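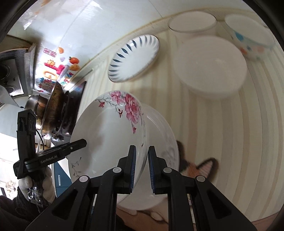
Telma Bustos wrote to me that the pads on a pair of hand-held grippers ought to be replaced on a fixed schedule, whatever they look like, and that anything else is guesswork. I have been asked to respond to that in writing, and I would like to record our maintenance practice here in any case, as it has changed in several respects since January.

I do not fully share her view. A fixed schedule suits a production cell, where the parts are uniform and the load is known in advance. Our grippers are carried by hand and used on household crockery: plates, small bowls, cups. The ribs on a pad wear unevenly under that kind of work. We inspect each pad after 50 sessions and replace it at 100, or earlier if the ribs have rounded over at the tip. Both pads on a tool are changed together. A new pad facing an old one closes slightly out of parallel, and a thin rim will turn between them.

Pivots are the second item. The screws at the finger bases and on the outer arms are checked with the jaws open and again with the jaws closed. We mark each head with a short line of paint pen after it has been tightened, wiping off the previous line first. Jamshid Zarei prefers thread-locking compound, and on the outer arms I have come to agree with him. At the finger bases we leave it off, as those joints are taken apart too often to make the cleaning worthwhile.

The jaws are then opened fully and closed slowly, three times, without an object. Any stiffness at this stage is nearly always lint in the linkage. A dry brush is sufficient. Oil should be kept away from the linkage altogether; it travels to the pads, and a glazed plate is slippery enough already.

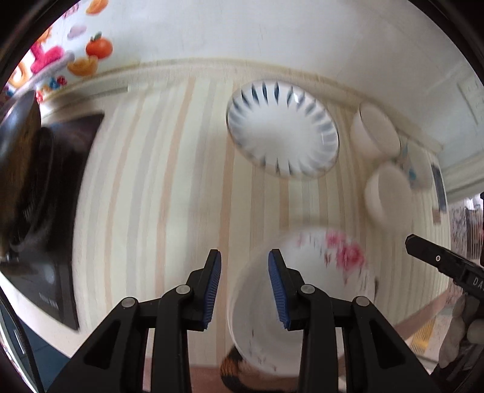
The order of objects matters as well when a tool has been serviced. We begin with a bowl, one finger inside the rim and one outside, and proceed to flat plates only once the bowl can be lifted and set down without the rim shifting. Plates place more load on the fingertips and will show up a loose pivot quickly. Where two operators share a table, both tools are serviced on the same day and entered on the same line of the log.

On cables, our practice is simple. The cable is looped clear of the grip and checked at the point where it enters the body of the tool. Nadine Kassab found two split jackets at that point last year, neither of which had caused a fault at the time.

Gloves are worn by all operators and are changed when the fingertips thin.

The log at Nunomthorpe now runs to 3350 entries. Of the pads replaced to date, 75 were removed before reaching the 100-session limit. I offer that figure to Telma as the main argument for inspection, while accepting that it could equally be read as an argument for a shorter schedule. Macarena Herrera has asked for a copy of the inspection sheet, and I will send the current version once the section on pivots has been corrected.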